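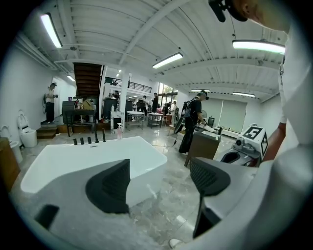
Re: [lista-drift] Bloqueo del diferencial y desgaste interior en el tren trasero

Inicio | Archivo | Hilos | Normas | Suscripción

Buscar en el archivo: [palabras clave] Ir

Imprimir este mensaje | Enviar por correo

De: Yupin Ratanaporn
Lista: lista-drift
Hilo: anterior | siguiente

Hola a todos:

Contesto por partes, con el texto original intercalado.

> Después de la tanda de febrero en Bralla desmonté las
> ruedas traseras y el hombro interior estaba en la lona,
> mientras que el exterior conservaba casi todo el dibujo.
> Llevo el diferencial Falteck de discos con la
> configuración de serie. ¿Puede ser la precarga?

No lo creo. Un exceso de precarga se nota sobre todo a baja velocidad: el coche arrastra la rueda interior al maniobrar en el paddock y subvira al entrar en curva sin gas. Puede acelerar el desgaste, pero no lo concentra en un solo hombro. Para eso hay que mirar la caída y la convergencia, por ese orden.

> La caída trasera está en 3 grados negativos porque así
> venía en la hoja del preparador. La delantera no la he
> tocado.

Ahí tienes la causa principal. Tres grados detrás es un valor de circuito, para un coche que apoya en la rueda exterior y deja descansar la interior. En drift las dos ruedas motrices patinan con carga casi todo el tiempo y lo que interesa es una huella plana. Con los brazos Wiriya, además, la curva de caída es más pronunciada que con los originales: al comprimirse la suspensión en la transferencia se gana más caída negativa, que se suma a la estática. Yo empezaría con un grado negativo estático y mediría la temperatura de la banda en tres puntos nada más parar. Si el interior sigue más caliente que el centro, quita otro medio grado.

> De convergencia llevo cero detrás. ¿Lo dejo?

Pon un poco de convergencia positiva, 1 mm por lado medido en la llanta. A cero, con los silentblocks de goma, la rueda se abre bajo par y el coche se vuelve nervioso al iniciar el ángulo. Con rótulas la deriva es mucho menor y el cero estático es defendible, pero no has dicho qué montas. Mira también si las excéntricas se han movido. En los brazos Wiriya de la primera serie la contratuerca se afloja con la vibración; conviene marcarla con pintura y comprobarla entre tandas.

> En la segunda mitad de la pista el coche se endereza
> solo en la transición. Con el mismo ajuste, por la
> mañana iba bien.

Esto sí puede tener relación con el diferencial. El aceite que montas pierde modificador de fricción con la temperatura y los discos empiezan a agarrar a tirones. Cámbialo y mira el tapón magnético. Una pasta gris fina es normal; las escamas no. Si hay escamas, abre el grupo antes de volver a rodar.

La otra posibilidad es la presión. No indicas con qué valor sales en frío ni cuánto sube. En mi coche, con un neumático Dokard de 17 pulgadas, la diferencia entre la primera vuelta y la octava es suficiente para cambiar el comportamiento en la transición – y eso sin tocar nada más. Apunta ambas cifras, siempre con el mismo manómetro.

> ¿Merece la pena cambiar las rampas del diferencial?

Todavía no. Corrige primero la geometría, rueda una jornada completa y vuelve a medir. Si cambias rampas, caída y aceite a la vez, no sabrás cuál de los tres ha hecho efecto. El procedimiento de alineado con cuerdas está en el mensaje 57 del archivo, con la corrección posterior sobre la diferencia de ancho de vías. Los que tengáis el subchasis elevado debéis descontar esa altura al fijar los caballetes.

Una pregunta para los demás: ¿alguien ha medido la curva de caída de los brazos Wiriya de la segunda serie con el muelle retirado? Tengo los datos de la primera, cada 10 mm de recorrido, y los puedo pasar en texto plano.

Un saludo,
Yupin Ratanaporn

Imprimir | Enviar por correo | Responder a la lista

Hilo: anterior | siguiente | Volver al índice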